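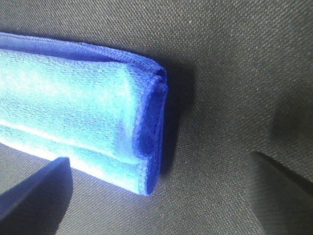 A blue microfiber cloth, folded.

Last updated: May 27, 2018

Every January the baseball writers I follow put out their prospect rankings, and every spring the fans in Titbridge treat those rankings like a bank statement. Our club has two kids on the big list this year, one at 82 and one at 188, and to hear people talk in the bleachers you'd think the difference between them had been measured with a ruler.

I don't buy it. I've had a seat behind the third base dugout at Comard Park for a long time, and the kid at 188 looks like the better hitter to me. He may not be. But I'd like somebody to explain how a person can rank a few hundred teenagers and early twenty-somethings in order, most of whom he's seen for a weekend or less, and tell me the 82nd is better than the 83rd.

The top of the list I can live with. When a nineteen-year-old is hitting the ball over the scoreboard in Double-A, you don't need a spreadsheet. It's the middle where I start to roll my eyes. Down there you have a left-hander with a good changeup and a sore elbow, a shortstop who can't hit a curve, a catcher somebody's cousin likes. Shuffle those names and hand the list back and I doubt that many of the readers would catch it.

The answer I usually get is that the numbers back it up now. Storomlow, the outfit that put the tracking system in at Comard Park, sends the front office a report on every ball put in play, and bits of it end up in the game program. Fine. I read it. What I notice is how short the samples are. Our center fielder was written up as a "changed hitter" after 528 pitches. That sounds like plenty until you figure how many of those he let go by, and how many came from pitchers who won't be in the league by August.

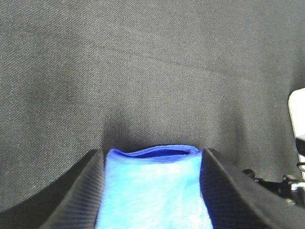
Dark gray twill with a shallow crease.

Then there's the money. A ranking isn't harmless when a club uses it to decide who gets at-bats. A high pick hitting .210 stays in the lineup every night, and the guy taken late who hits .300 sits until somebody gets hurt. Come September the high pick has 400 trips to the plate, the late pick has a fraction of that, and the list says the first one has "more of a track record." Well, sure he does. You gave it to him.

People in the game will tell you that talent finds its way up no matter what. Some of it does. We only ever hear from the ones it worked for, so I'm not sure how anyone would know about the rest.

I'm also tired of the grades. A scout puts a 55 on an arm, another one puts a 50, and the message boards go at it for a week. Ask either scout privately and I suspect he'd admit he could have gone the other way with a better lunch in him.
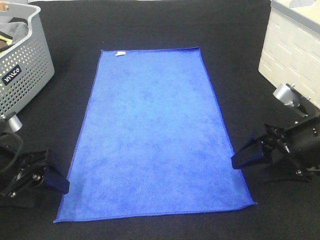 What I'd rather see

Groups. Put the ten or so you'd bet the house on in one bunch, the next batch in another, and leave the rest in alphabetical order. The Tyagi newsletter tried it for one season and dropped it after subscribers complained there was nothing to argue about, which tells me what the numbers were for in the first place.

I'd also like each list to run next to the same writer's list from five years back. No commentary needed. Just print the two side by side and let people look.

Meanwhile number 188 is batting seventh for us this week and number 82 is batting third. I'll be watching both, and I'm leaving the program in the car.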